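The Linberg compartment box, seven months on

I bought this box in July, after one too many evenings on my hands and knees looking for a bead that had rolled under the radiator, and I promised a few of you I'd report back once I had properly lived with it.
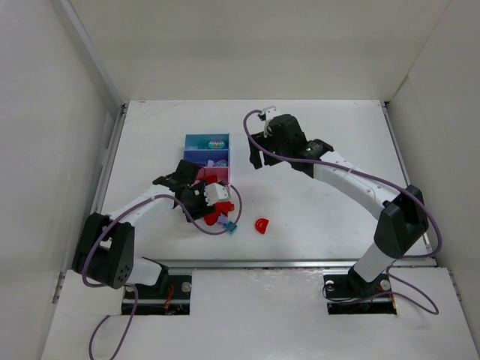
My sewing and beading things used to live in biscuit tins. I am fond of biscuit tins, and my mother kept hers the same way, but there comes a point where you own four tins and every one of them holds a bit of everything. Hooks and eyes in with the seed beads, seed beads in with the press studs, and one lonely thimble that belonged to my grandmother and that I never once found when I wanted it. So when the Linberg came up at £26 in the Zalow summer sale (it is normally £30), I talked myself into it over a cup of tea and had it by the end of the week.

First impressions were good. The lid shuts with a proper click, and the little walls between the compartments go all the way up to meet it, so nothing creeps over into next door when you carry it about. This was my great complaint with the Zurkton box I had before. That one was cheaper and rather prettier, I'll admit, but the dividers stopped short, and one bumpy bus ride to my sister's was enough to turn three shades of blue into one. I spent a whole evening of a lovely visit sorting them back out with a teaspoon.

The compartments have slightly rounded bottoms, and I can't tell you what a difference that makes if your fingers are getting a bit stiff, as mine are. You slide the bead up the curve with one fingertip and there it is. With square corners you end up tipping the whole thing out on a saucer. My friend Montri Jitpraphai, who ties fishing flies and has far smaller bits and pieces than I do, borrowed mine for a weekend and then kept it for about 28 days, which I took as a recommendation. He did say he'd like a few narrower sections for his hooks, and I can see his point.

Now for the grumbles. The dividers are fixed, so what you get is what you get. Most of my things fit happily, but bobbins are a shade too tall to stand up and have to lie on their sides, and I've given up on keeping my tape measure in there at all. The hinge is stiff too. It was stiff in July and it is stiff now, and if you open it carelessly on your lap the lid gives way all at once and everything hops. I have learned to put it on the table first and hold the front edge down with my thumb.

The other thing is static! On dry days the very smallest beads cling to the sides and to the inside of the lid. Somebody at our stitching group, Junhao Qin, told me to wipe the box out with a cloth that's had a drop of fabric softener on it, and let it dry well before filling it up again. I did that in the autumn and it has been a good deal better, though I still give the lid a tap before I open it – just from habit now.

I did look at the Matić box as well, the one with the lift-out tray. It's a handsome thing and if you do a lot of embroidery the tray would be lovely for skeins. It was more than I wanted to spend, though, and a fair bit heavier, and I do like to carry mine from room to room following the light.

Cleaning is easy enough. Warm soapy water and an old toothbrush for the corners, and leave it upside down on a tea towel overnight. I wouldn't put it in the dishwasher. The labels that come with it are useless, I'm afraid, and curled up within 2 weeks, so I write on strips of masking tape instead and change them when I change my mind.

Would I buy it again? Yes, and I have half a mind to get a second for buttons – if the sale comes round again this summer, I probably shall. The thimble has a compartment all to itself.

Related reviews
Pin cushions that stay put
A small lamp for close work
Matić folding scissors: worth the money?
What I keep in my travel sewing kit
Three thread racks for a narrow wall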